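Home recording, take two

3 Mar 2019

So I finally gave in and bought a new audio interface. I'd been limping along with my old Albers box for years, and in February the left input started crackling every time I so much as breathed near the cable. I tried contact cleaner, I tried swapping leads, I tried swearing at it. Nope!

The new one is a Riturix, second-hand, £70 including postage (bargain, I think). It came with a licence for Cletia, a recording program I'd never touched before, and I've spent most of my evenings since then poking at menus and forgetting to play any guitar.
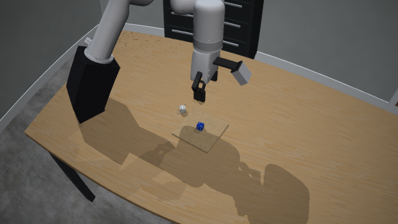
My first proper go was a slow thing I've had kicking about for ages, set to 121 bpm because that's where the drum loop happened to sit. Far too fast. I did 7 takes of the verse before I thought to slow it down, and then the loop sounded lovely and my playing didn't.

What I do like is how quickly you can get a vocal down. Plug in, arm the track, off you go. The headphone output is louder than the Albers ever managed too, so I can hear all my mistakes nice and clearly.

What I don't like is the way it names files. I've now got a folder with 772 bits of audio in it, all called "Audio" and a number, and somewhere in there is a really good harmony for the song I'm calling Ania. If you know how to make Cletia name clips after the track, please leave a comment. I'm going back in to look for that harmony tonight.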